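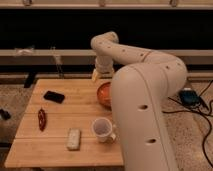 The Lorum table is our most ordered model, and it is made for people who work, eat and sort things in the same place. The top consists of wooden planks in a warm honey tone, with the seams left visible. A phone can lie flat toward one corner, and there is still room for a round orange bowl at the back and a small red chili near the left edge. We oil every top two times in our workshop in Moura before delivery.

Choose between 3 heights. The frame is tested for 3000 cycles of side load, and all screws are included.
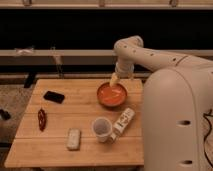 Lorum top with honey-colored planks, orange bowl and black phone.

The planks run lengthwise, so crumbs are easy to wipe in one direction. Please use a damp cloth and mild soap – no bleach. Small cups with a light base stand well on the surface, but we advise a coaster for hot drinks.

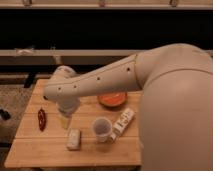 Delivery and care

The table arrives in one box, article 361, with the legs packed separately. Assembly takes two persons. For questions about oil or spare screws, write to Marwa Soliman in our customer service. The guarantee is 5 years.
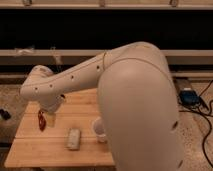 Lorum with off-white block and clear plastic cup on the table.

Orders placed in December are sent after the holidays.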